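Subject: Re: Moving the tool library to fixed loan periods
From: Fiona Purves
List: ganine-sharing
Time: 19:42

Replying to the list as well, as two people asked me the same thing off it.

Waltraud Wendt wrote:
> We are thinking of giving up open-ended loans at Skuvska. People keep
> things until they remember them, and by July half the garden tools
> are out and we can't say when they will be back. What do you do at
> Ganine, and did you lose members over it? Also, do you charge for
> late returns? Our members are split on that.

We went over to fixed loans last spring. The short version is 11 days for everything, one renewal, no late charge. The longer version went into our newsletter and I have pasted it in below, with the parts about the car park taken out.

-- from the Ganine newsletter --

Changes to how long you can borrow

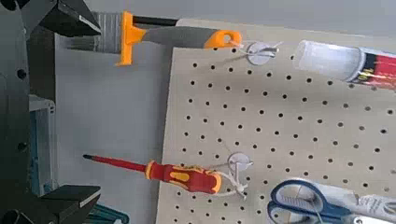 Reading time: 2 minutes

Until now you could keep a borrowed item as long as you needed it. That worked when there were 40 of us. It doesn't work with the membership we have now, and the waiting list for the hedge trimmer has become silly.

From the start of next month every loan is for 11 days. We picked that so that a loan always covers at least one weekend, and you have a few days after it to bring the thing back. You can renew once, by email or at the desk, unless somebody else has asked for it.

If you are late you will get a reminder. If you are still late after the second reminder you can't borrow anything else until the item is back. There is no fine. We did talk about one, but the amounts would be small, someone would have to handle the cash, and people who owe money tend to stay away and keep the drill.

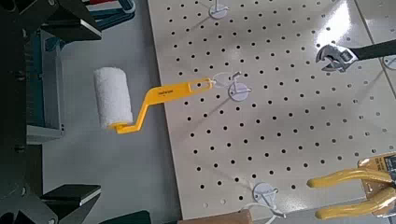
Pegboard, side view.

Consumables are separate. Sandpaper, blades and glue are for sale at cost and don't come back. Please don't return a sander with a worn sheet on it and call it even.

The catalogue is still on the Brandik software. It now shows a due date beside each item on loan, so have a look there before you walk over.

-- end of newsletter --

To answer the rest of your questions. We lost two members that I know of, and one of those was moving away in any case. Requests for renewals come to a handful a month. The reminders go out by themselves, but you have to switch them on under Loans, then Notices, and the default wording is rather stiff, so rewrite it first.

One thing I would do differently is the changeover. We let old loans run on under the old rules and it took until autumn to get the last of them in. Set a single date and apply it to everyone.

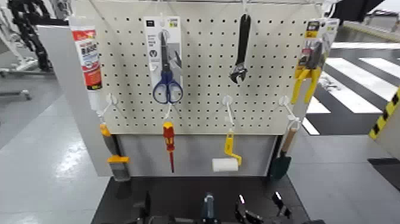

Waltraud replied that a single date would not suit Skuvska, where a good many borrowers are away all summer, and asked whether old loans could be given a longer first period and then moved across.

They can. In Brandik you edit the due date on each loan by hand, which is slow but only has to be done once. Export the list first. I can send you the reminder text we use if you want something to start from.

Fiona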